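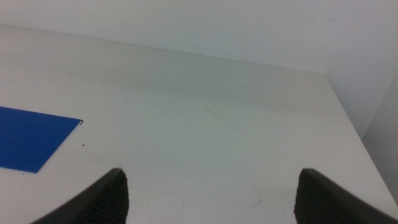

Aigner
Fiction contributor and lapsed season ticket holder

Away End

The bus left Flolbridge at a quarter to eight in the morning with 66 of us on it, which was more than it had seats for, and the man across the aisle was already explaining how we would win.

His theory had to do with the new formation. Three at the back, he said, and the wide men pushed up high. Camuvico had never faced it. I said Camuvico had never faced it on account of no one else being dumb enough to try it, and he laughed as if I had agreed with him.

I had heard the theory before. Two seasons ago it was the new keeper. Last September it was the grass, which had been cut shorter so we could pass through teams, and teams had passed through us on it all winter. There was always something. The club knew it, too, and every summer it sent a letter with the renewal form that said belief was our twelfth player. I used to keep those letters. Our twelfth player had not scored either.

"So why do you come?" said the girl next to me. She was nine or ten, with her father's scarf wound around her neck so many times she could hardly turn her head.

"I paid for the ticket," I said.

"But why did you pay for it?"

I told her to eat her sandwich.

The Camuvico ground sits behind a row of tire shops, and the away end is a wedge of concrete in the corner, where the wind comes in. They read out the attendance before kickoff, a thing I have never seen done anywhere else: 2,004. The home fans clapped it. I did not believe the number. There might have been 800 people in there if you counted the ones selling pies, but Camuvico's owner also owned Flitura, the ticket company, and I suppose a big crowd looked good for both.

We went behind in the first five minutes. The wide men were pushed up high, as promised, and there was a hole behind them you could have parked the bus in. The man with the theory said it would settle down. It did settle down. It settled into a shape where they had the ball and we watched them have it.

At halftime the line for coffee went all the way back past the toilets, and I stood in it listening to people talk themselves into things. They were tiring, somebody said. Their left back was on a yellow card. The wind would be behind us now. I felt the flag over the main stand was the only honest party in the building, and it was hanging straight down.

When I got back, the girl had saved my spot with her bag.

"Dad says we'll get one," she said.

"Does he say when?"

She leaned over and asked him. "Late," she reported.

We got one late. I would like to tell you it came from the formation, but it came from a corner that should have been a goal kick. The ball hit a knee, then a back, then somebody's shin, and it rolled over the line so slowly that their keeper had time to look at it. I have watched it since on my phone and I still could not say who scored. The club gave it to our captain. He was nowhere near it, but he ran to the corner flag with his arms out like he had planned it in the spring.

I am told I shouted. The girl's father is a big man and he had me by the coat, and there was coffee down my sleeve, and the man from across the aisle was yelling, "Three at the back! Three at the back!" into the side of my head.

It finished one each. On the way home they sang until the highway and then most of them slept. The theory was still going, more quietly, across the aisle. We had found something, he said. You could build on that second half. He had the table up on his phone and was working out what we needed from the last six games, and he had us winning five.

"Which one do we lose?" I asked.

"Draw," he said. "We draw the one at the top."

I looked out at the dark for a while. They were selling seats for the next away game on the Flitura site, with a booking fee nobody could explain and a little clock counting down to hurry you along. I knew that clock was a trick. It had been stuck at under ten minutes all week.

"Are you going to the next one?" said the girl. I had thought she was asleep.

I said I doubted it very much, and asked her which side of the bus they would be sitting on.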